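Why does Paraguay have a navy if it has no coast?

Kirno
2026-10-20

Reading up on South America for a quiz night and I've fallen right down the hole! Bolivia's navy I can sort of follow, as it lost its coast in a war and still wants it back. But Paraguay? Are there really ships, and can they get to the sea?

Mererid Parry

Oh, I love this one! Yes, real ships, and the answer is rivers. The Paraguay River runs right down through the country, past Asunción, and joins the Paraná at the southern border. From there you can carry on through Argentina all the way to the River Plate and the Atlantic. 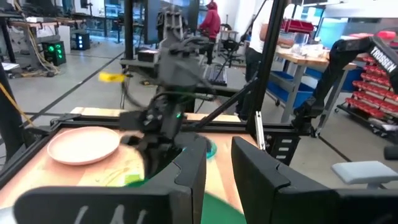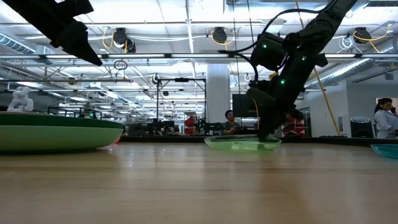
A huge share of the country's trade goes by barge along that route (soya beans especially), so having boats to patrol it makes perfect sense. Do look up the Battle of Riachuelo too, fought on the Paraná in 1865. Paraguay lost to Brazil, and it's a cracking story if you like river steamers. I spent most of February reading about that war and still have 2 books to go.

Esby

rivers. same as bolivia, they have lake titicaca as well

Bláthnaid Horgan

Mererid has it! One extra for your quiz: South America has only two landlocked countries, Bolivia and Paraguay, and they fought each other in the Chaco War in the 1930s. People nearly always guess three and throw in Uruguay, which has a lovely long coast.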